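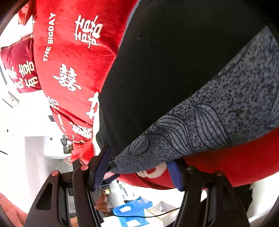 What is Stallgate?
Stallgate is a webcomic about a night market where the sellers argue more than they sell. I draw it alone, in ink. The leaves behind the titles are like the ones on this gray-blue fabric, with dark navy outlines and veins flowing inside, and I fill the gaps with the same small squiggles.

When do new pages come?
Every month except November, when I rest my hand. There are 32 finished chapters, and chapter 9 is the best place to begin if you do not like slow openings.

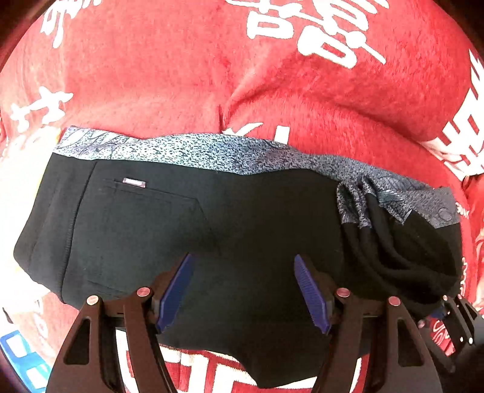
The older chapters stay free to read. I corrected many spelling mistakes in them, but some jokes depend on a mistake, so I left these alone.

Can I buy a book?
Yes, the first one is called Clinholm. I printed 2,000 copies and there will be a second printing – smaller, I think.

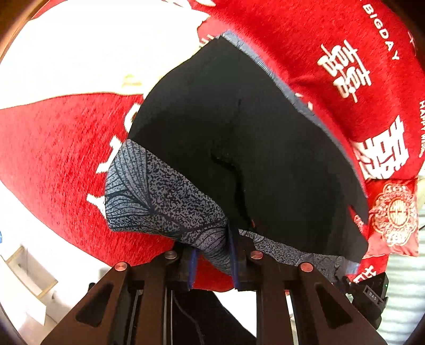

Saeed Kazemi wrote to ask if the goat from Pidcombe will come back, and he added that the comic is "too quiet without her." She comes back in the next chapter, with a hat.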